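What an Open Day Should Measure

May 26, 2020

In February I spent an afternoon at the Dalton open day, and I have been arguing about it with colleagues ever since. My trade is dosing and handling equipment for dry goods, so I went with a narrow interest. I wanted to know how far the people who teach machines to handle household objects have got with jars, powders and small containers, and whether any of it would be of use to a packing room within the life of the equipment I buy.

The programme was built around two things. In the main hall Trendgate had a fixed arm moving cartons from one pallet to another, behind a fence, with a screen showing the running total. In a smaller room at the back Henryk Rutkowska's group showed how they record human handling with hand-held grippers, in a project they call Kutunard. The idea is that a person does the task with the same jaws a robot will later use, and the recordings become training material. The crowd went to the cartons. I think the crowd chose badly, and I think the organisers helped them to.

The carton cell ran well. It placed 200 cartons during the slot I watched and dropped none. I have no quarrel with the engineering. My quarrel is with the figure on the screen, which was treated by the presenter as a measure of progress in robotics. All the cartons were the same size, with flat faces and dry, clean board. They arrived in the same orientation. A competent integrator could have built that cell when I started in this work, and the only parts that would look different are the cabinet and the screen. A total of 200 tells a visitor that the suction cups were in good order.

The back room had no total. It had a table with a shelf on it, two jars, and a person with a gripper in each hand. Jacinto Magaña gave the commentary, mostly in answer to questions, and made no claims about labour saved or hours run. Several visitors left after a minute. I stayed for the full session and then for the next one.

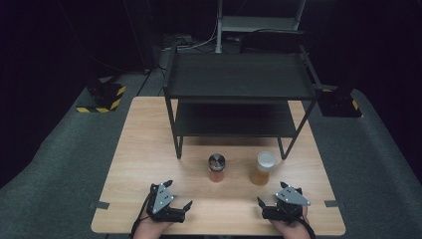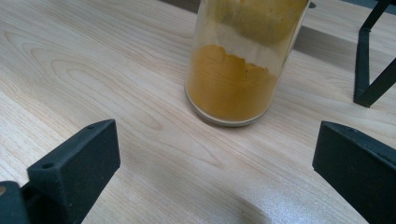 My own work is with powders, and there the container is seldom the hard part. A rigid jar has a known diameter and can be gripped on that basis. The contents are another matter. They shift when the jar is tilted, they bridge, they cling to the wall, and they change the readings that any optical system depends on. The golden-orange powder in the clear jar has an uneven, jagged top surface, and higher up the inside of the glass has a yellowish haze on it. Anyone who has fitted a level sensor will know what that means. A sensor looking at the side of such a jar has to decide whether it is seeing product or film, and if it takes the highest point of the surface as the level, the reading will be wrong by the height of the peak. We lost the best part of a year to this fault on one line, and the cure in the end was to weigh everything.

For that reason I consider the back room the more serious exhibit. It put a difficult material in front of the people collecting the data, and it did so without tidying it first. A training set made only from clean, full, freshly wiped jars would produce a machine that works on clean, full, freshly wiped jars. Packing rooms do not have many of those.

I have two complaints about it all the same.

The first is that the range of objects was too small to support the conversation people wanted to have. When I asked Magaña how many recordings were planned for jar handling, he said 400 for the first stage, spread over 16 containers. I think the ratio is wrong. For my purposes I would sooner see fewer repeats and more containers, with the fill level changed between them and the lids swapped. Repetition teaches the motion. Variation teaches the conditions under which the motion has to be altered, and that second kind of knowledge is what an experienced operator is paid for. Rutkowska disagreed with me on this. His position is that a model which has not learned one motion thoroughly gains nothing from variety, and that the wider set comes later. He may be right as to the order. I would still like the later stage to have a date on it.

The second complaint is about force. With a gripper held in the hand, the operator feels a good deal through the handle: the weight of the jar, a slip starting, a lid that is about to give. As I understood the commentary, little of this is recorded. The images and the positions of the tools are kept and the rest goes no further than the operator's wrist. For moving a jar from one spot to another that may be acceptable. For opening one, or pouring from it at a controlled rate, I doubt it. Our own fillers at Katona rely on torque and weight for nearly every decision they make, and the cameras are there for the labels.

Neither complaint would have occurred to me in the main hall, where there was nothing to discuss except throughput. A demonstration should leave a technical visitor with a list of questions that the exhibitor can answer or can admit are open. The cartons left me with none. The jars filled 2 pages of my notebook, and I sent most of the contents to Rutkowska the same week.

If Dalton holds the event again I would ask for three changes. Put the recording work in the main hall, with a bench that visitors can get close to. Replace the running total with a fault log, showing each stoppage, its cause and how long it took to clear. And let visitors bring a container of their own. I would bring a half-empty tub of cornflour with a bent lid, which has defeated every automatic system I have owned, and I would be content to watch a person with two grippers try it while the recorder ran.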